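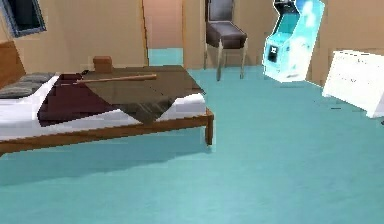

When should a care provider set its budget for a household robot?
Before it asks for quotes, and after it has tested the job in simulation.

Drelbridge, 2020-06-12 – Plument has opened its Honik planning service to care homes and supported housing providers that are thinking of buying mobile robots for bedrooms and shared rooms.

Honik runs a buyer's intended tasks in simulated rooms and produces a purchase plan. The plan covers the robot, spare parts, charging points, staff training and any changes needed to the building. Plument does not sell robots and takes no commission on them.

The service was tried out with Vermeulen, which runs supported housing in Drelbridge and has 10 bedrooms on its list for the first stage. Plument ran 408 hours of simulated work in furnished bedrooms before the budget was drawn up. Vermeulen had expected to buy one robot for each floor. Its plan now allows for three machines across the whole site, with a separate sum for repairs after the warranty ends.
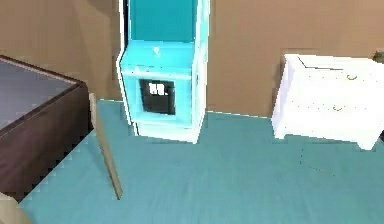

Training was the other cost that moved. Vermeulen had put it under general staff time in its first draft, and it now has a line of its own, to be reviewed each year along with the service contract.

A Honik plan costs £1,264 per site, excluding VAT. The price includes one revision if the buyer changes its task list or the layout of its rooms. Sites with more than one building are quoted separately – the same applies where a lift has to be included.

Bookings are open now for work starting in July. Providers should have a floor plan, a furniture list and a draft list of tasks ready when they apply. Application forms are available from the Plument office in Drelbridge.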